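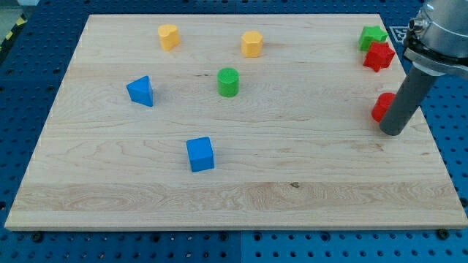

Lecture 5: Tidying, sorting and putting away

1. Why start with blocks

The question for this part of the module is whether a machine can yet do ordinary chores at a useful rate and without someone standing by. Clearing a table is a good first case. It needs the machine to find each object, decide where it belongs, pick it up and release it in the right place. The same four steps occur when a shop-floor worker returns parts to bins.

Plastic shape blocks keep the problem small. They are rigid, plainly coloured and easy to tell apart by outline. Cups, socks and chargers are none of these things. A result on blocks should be read as an upper limit on what the same machine would do in a kitchen.

2. The task as set

The Triltier exercise uses mixed blocks spread over a wooden board. Cylinders, prisms, cubes and stars all occur, and a colour may be shared by several shapes. The instruction is given either by colour ("put the red ones away") or by shape ("put the cylinders away"). Students often assume that these are equally hard. Colour can usually be settled from a single view. Shape may need a second view, particularly when a block stands on end.

Three conditions make trouble:

Contact. Two stars lying together leave no room for a finger between them. The arm must either push them apart or take both and sort them out later.

Sloped faces. A triangular prism offers few pairs of parallel surfaces. If the fingers close on the slopes, the block tends to slip out downwards.

Self-occlusion. As the finger comes down it hides part of the block it is meant to grasp, at the moment when position matters most. Most systems therefore fix the target before the final approach and finish the movement without updating it.

3. Figures from the Testix trial

Testix ran 400 single-block attempts on one arm, with the layout changed by hand between runs. Of these, 303 ended with the right block in the right tray, a success rate of just under 76 per cent. Failures were recorded under one heading each, so a missed grasp that also knocked over a neighbour appears only once. This should be kept in mind when comparing with other trials.

A rate of 76 per cent per block sounds fair until it is applied to a whole board. With eight blocks and no retries, and if attempts are taken as independent, the chance of a clean board is 0.76 to the power of eight, or a little over 11 per cent. Retries improve this a good deal, but they cost time, and a dropped block may roll somewhere the arm can't reach.

4. Household and shop floor

The shop floor is the easier place. The table is fixed, the lighting can be controlled and the parts are known in advance. The Ostum line described in last week's reading handles around 3,000 parts per shift, but it does so with trays that present every part the same way up. Much of the work was done by whoever designed the trays.

A home offers no such help. Objects are new, soft, stacked or partly under other objects, and the person who lives there may move them during the job. For loose rigid items on a clear surface, present machines are slow but usable – with supervision. For a mixed household table they aren't yet dependable enough to be left alone.

5. For the seminar

Read the Tóth report, sections 2 and 4. Work out the clean-board figure again with one retry allowed per block, and state what you have assumed about the second attempt. Bring a short note on one chore of your own choosing, listing which of the four steps is likely to fail first.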